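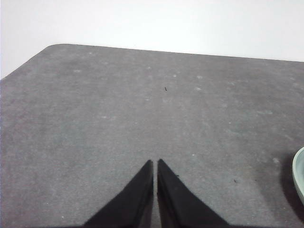

The dark gray mat, rounded corner and all, on its white surface.

Making > Workroom Talk > Interviews

The mat came first. Everything else in Birdie Whitlock's workroom got bought, borrowed or built to fit round it, and when I turn up she's already talking about it before I've got my coat off.

"Put your hand on it. Go on. Flat."

It's got a bit of tooth to it. Charcoal, speckled if you get down close. She likes gray. She had a green one years ago with a grid printed on and couldn't stand it.

"All those lines. I'd be trying to line up a bit of leather and my eye would go to the lines every time. I've got rulers. I don't need the table to be a ruler as well."

Whitlock makes small cases. Glasses cases, needle cases, a sleeve for a pocket knife, that kind of thing. Leather mostly, felt sometimes. She sells through a shop in Prardale and does repairs on the side, and the room is the back half of what used to be a print finisher's on Prindgate. Two benches, one window, a sink she doesn't trust. Rent's fair. Parking isn't.

She's been in there 11 years. Before that, the kitchen table.

"Which I ruined. Totally ruined. My husband still brings it up."

So how do you end up caring this much about a mat? She laughs, then doesn't answer for a bit, goes off to find the kettle. Comes back.

"Small parts. It's small parts. You drop a rivet on a hard white top and it's gone, it bounces, you hear it go tick tick tick and then nothing. Drop it on a mat and it just sits down. And brass on dark gray, you can see it from across the room."

The white top was Aleksi Kettunen's idea. He has the other bench, does bookbinding and box making, and he wanted everything white so that dirt would show. They argued over that for most of one June. In the end they got the white and she put her mat on it.

"He was right about the dirt," she says. "Don't print that."

Kettunen, from the other side of the room: "Print it."

He uses the mat too, when she's out. Admits to it straight away. His own is smaller and has gone wavy from being left against a radiator, and he's been meaning to replace it since forever. I ask if a wavy mat matters that much for paper.

"For paper it matters more. The knife rides up over the hump and the edge goes off. Only a hair. But then you've got four edges and each one is off by a hair and the box won't close."

Back to Whitlock. I want to know the routine, the start of the day, and she has one, a strict one it has to be said.

"Clear it at night. All of it, right back to the mat. I used to leave a job out so I could start quick in the morning, and I never did start quick, I'd stand there looking at it feeling tired. Now I come in and there's nothing on there and I have to choose."

Then what?

"Wipe it. Damp cloth, not wet. Dry cloth after. Then I lay out what I need for one case. One. If I lay out for three I'll mix up the threads."

She got that from Dougal Cowie, who taught her saddle stitch on an evening course and was, she says, terrifying about benches. He'd walk along behind the class and if your awl was pointing at you he'd turn it round without a word. She still turns hers. Does it twice while we're talking.

Tools live along the back wall. The mat doesn't hold tools, that's a rule. It holds the work and whatever is in your hand. Kettunen keeps to it. Thabiso Mahlangu, who comes in to do her bigger cutting when there's an order on, took some persuading.

"Thabiso's a spreader," she says. "Lovely cutter. Lovely. But he'll have a mug, his phone, three knives and his lunch on there in the first hour."

I rang Mahlangu afterwards. "It was two knives," he says. "And she's right about the mug."

The big order, when it came, was for needle cases, 1264 of them, from a craft supplier called Pralura that wanted them to go out with a kit. She'd never done a number like that. She said yes on the phone and then sat on the floor.

"I had to change how I did everything. You can't do one at a time, not at that size. So I had to break my own rule. We cut for days, Thabiso cut, I punched, Aleksi folded the card inserts, bless him, and he doesn't even like needle cases."

"I've nothing against needle cases," Kettunen says.

How long did it take? Some 14 weeks with the waiting on leather. The first delivery was the wrong thickness and had to go back. She doesn't want to go into it, then goes into it at length. Short version, check every hide when it lands, with a gauge, before the driver has gone.

And the mat got through it?

"It's fine. I flip it. People forget that, you've got another side. I turn it end to end as well so I'm not always cutting in the same spot by my right hand."

Other advice, quickly, as she's got a customer due. Keep it out of the sun. Store it flat or leave it where it is, don't roll it. Hot mugs no. Change the blade sooner than you want to, a blunt one makes you lean, and leaning is what chews up the surface. For glue she lays down scrap card first and throws teh card away after.

She'd like a second big one eventually, for the repairs. There's a supplier called Cairns she has her eye on but they only do delivery by the pallet, so she's asking round the other units on Prindgate to see if anyone will split it. Two have said maybe.

The customer knocks. A glasses case, broken snap. She looks at it under the window, works the snap with her thumb, puts it down on the mat and reaches behind her for the pliers.

"Come back after lunch," she tells him.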